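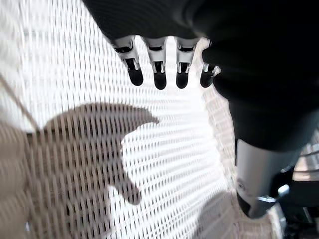

My Two Weeks in Courtroom Two

Home | Features | Crime & Courts | Podcasts | Subscribe

I had been a crime reader since I was old enough to steal my nan's paperbacks, and I'd never once sat through a real trial. Then the sheriff's office posted me a jury summons with my middle name spelled wrong, and I honestly skipped to work with it. My boss was less thrilled.

The Stundbridge courthouse sits behind the bus depot, and if you've only ever seen courts on telly you'll be let down by the carpet. They called 172 of us that morning. We were packed into a room with a vending machine and one working power point, and we stayed there until well after eleven, when a woman with a lanyard started pulling numbers. Mine came out ninth. I walked into court with my book still under my arm and had to be asked (nicely!) to put it away.

The case was arson. A furniture warehouse called Rilell had burned down on an October night, no one hurt, and the Crown said the owner had paid a former employee to light it for the insurance. The employee had already pleaded guilty and was going to give evidence. The owner was the man in the dock. I'm not naming him here, and you'll see why by the end.

I'd expected drama. What I got on the first day was three hours on sprinkler maintenance. There was a folder of 400 pages for each juror, tabbed in colours, and by lunch I'd worked out that the green tabs were invoices and that the green tabs were going to be my life. The woman beside me, a retired bookkeeper, was having the time of hers. She had a pencil behind each ear.

Things picked up when the defence barrister, Pushpa Semwal, got to her feet. She was small and soft-spoken and she asked the fire investigator the same question five different ways. Where did it start? How do you know? Could it have been over there instead? He was good, mind you, and he didn't get cross, but by the fifth go his "certain" had slid to "confident" and then to "on balance". I wrote those words down one under the other. I've still got them in my head, though not on paper, as they take your notes off you and shred them.

The former employee came in on day four. I can't tell you what he was like without being unfair to somebody, so I'll stick to what was said in open court. He told us he'd been handed cash in a Pendex courier bag and told to make it look like wiring. He said he'd driven past the warehouse twice before he had the nerve. Under cross-examination he agreed that he'd told police a different story at first, and a different one again a week after. He'd also got a shorter sentence for turning up. Kobina Appiah, prosecuting, dealt with that straight away by raising it himself, which I thought was clever until the bookkeeper whispered at afternoon tea that they all do it.

What I wasn't ready for was the waiting. You are sent out constantly. A legal point comes up, out you go, twelve adults in a room with a tin of biscuits and a window that faces a wall. You can't talk about the case unless all of you are there, so we talked about dogs and kitchen renovations and whether the foreman's cricket team was any chance. I learned a lot about grout.

The phone records took a day and a half. There had been 505 calls and messages between the two men over the year before the fire, and I remember thinking, well, there you go. Then Semwal pointed out that they'd worked together for most of that year, and that the bulk of them were about deliveries. We read a good number of those messages aloud as a group later on. "Where's the van" appears a lot in the history of Rilell furniture.

Enjoying this story? Sign up for our weekly newsletter and get the best of our features in your inbox. You can unsubscribe at any time.

I can't tell you what went on in the jury room. It's an offence here, and a good rule too. I can tell you that I went in fairly sure of my own cleverness and came out with a headache. We asked for more water and we asked for the transcript of one witness. It was dark by the time we knocked on the door, and somebody had to ring my husband to say I'd miss the school concert.

The verdict was not guilty. The man in the dock sat down very suddenly, as if someone had cut a string. A woman behind him cried. Across the court, another woman, who had worked in that warehouse and lost her job when it went up, got her bag and walked out. I think about her more than I think about him. He's entitled to be left alone now, so he doesn't get a name in my story.

I did ring a few people afterwards, to find out whether what I was feeling was normal. Severino Bermúdez has been a criminal lawyer up this way for longer than I've been driving, and he laughed when I told him I'd been sleeping badly. Jurors sleep badly, he said, and so do lawyers, and the magistrates he knows sleep terribly. So-yul Heo runs a counselling service that ex-jurors can use, and she was kinder about it. She told me people often wait months before they call, and then open by apologising for bothering her. I opened by apologising for bothering her.

I still read crime novels. I finished one last weekend where the detective explains the lot in a library and everybody just sort of accepts it, and I found myself muttering at the page about what the defence would do with that. My daughter Min has banned me from watching anything with a courtroom in it while she's in the house. Fair enough!

My excusal letter came with the attendance payment, which covered the parking and a couple of the sandwiches. The bookkeeper and I have coffee now and then. She's hoping to be called again, and she's kept both pencils.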